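The office table at Yammine is round, white and glossy, and it was bought for meetings. It cost 769 dollars at Skullby, seats six, and has hosted three meetings in its career. The rest of the time it collects.

A paper cup starts it. Then comes a bottle, then a cable in a bag, coiled by somebody with good intentions. By December the table has a population.

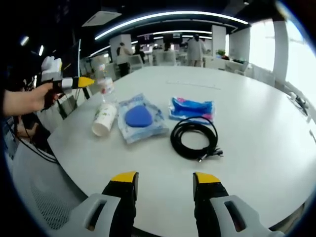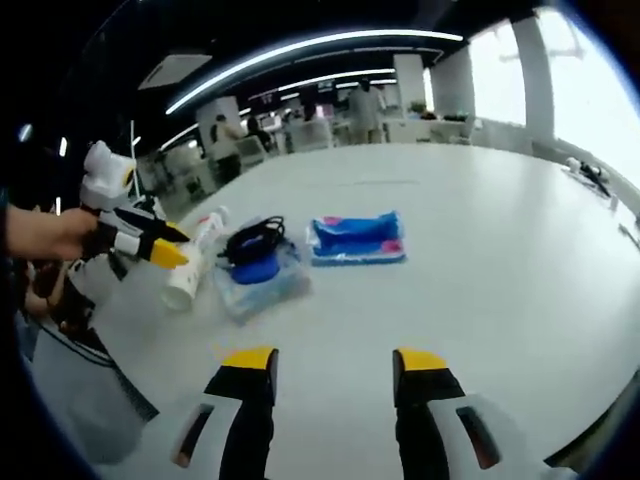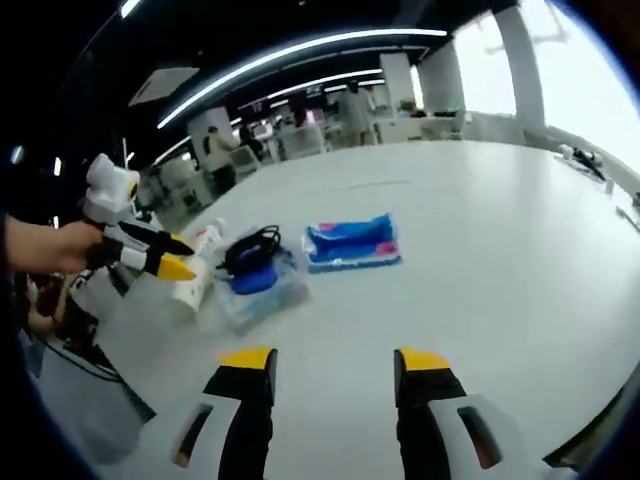 Drulico, the storage people, will sell you a desktop caddy with 40 compartments for exactly this problem. We tried one. It sat on the table for a month — empty, very handsome — while the bottles gathered beside it. The caddy now lives in a closet, where it holds more than 300 paper clips and one glove.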